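Packing thread, as promised. Many of you asked how I prepare my bags for the working day, so I write it down in small pieces. (1/9)

I start on a clear white table. On the floor I always forget something, on the table I see all of it before it goes in. Vegetables and fruit are ready next to the bag, everything else waits on the side. (2/9)

My food bag is a soft navy one. It has no shape of its own, so it falls together when you let go of it. The solution is simple: lift it by the strap with one side, and keep the mouth open with the other. Then you can reach to the bottom. (3/9) 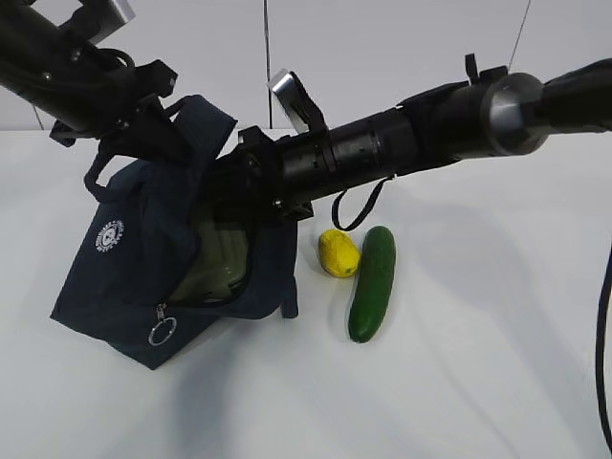

Drenus: I put the cucumber in whole and cut it at work, it stays fresh until four o'clock. Cut at home it makes everything in the bag wet.

Thank you, I will try this! Until now I always cut it the evening before, and yes, there was water. A small knife must then stay at work, but I think I have one in the drawer. (4/9)

Now the backpack. It is for the things that should not smell like lunch: keys, charger, papers, the card for the train. I use the small zip pocket only for keys and card. Before, I had coins and old receipts there too, and every morning I was standing at the door and searching with two fingers. I cleaned it out on Sunday and found 27 receipts. Almost all were from the same bakery. (5/9)
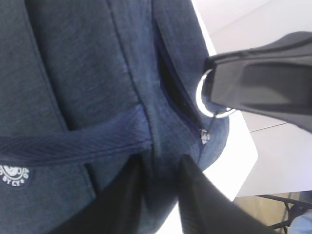
Zip pocket and strap, blue-gray backpack.

One more word about zippers. If yours is hard to move, rub a little candle wax on the teeth and pull it up and down 4 times. I learned this from the Gastumano forum, where there is a long discussion about it with 1,173 answers. I did not read all of them. (6/9)

Back to the food bag. The lunch box goes in first and the tall things stand behind it, against the back wall of the bag. When I put them in front, they fall over the moment I pick up the bag. Fruit is the last, on top, so it is not pressed. A lemon can survive more than a banana, but I do the same for both. (7/9)

I close the zipper only when I have looked inside one more time. Fork, napkin, box. Twice this winter I ate rice with a coffee spoon, and I don't recommend it. (8/9)

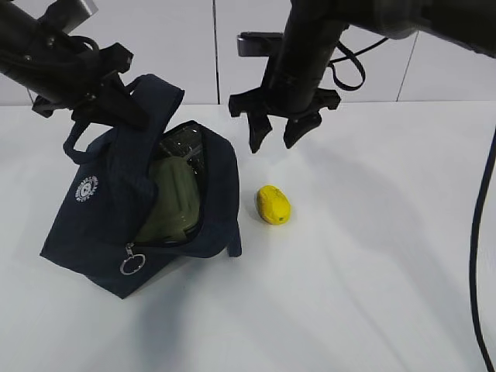 WHAT I CHECK IN THE EVENING

Lunch box closed on all sides.
Strap not twisted.
Keys in the small pocket, card behind the keys.
Fruit washed and dried.
Empty box from yesterday out of the bag (I am guilty of this one).

If you have a different order for your bag, please write it under this post. I am most curious about people who carry soup. (9/9)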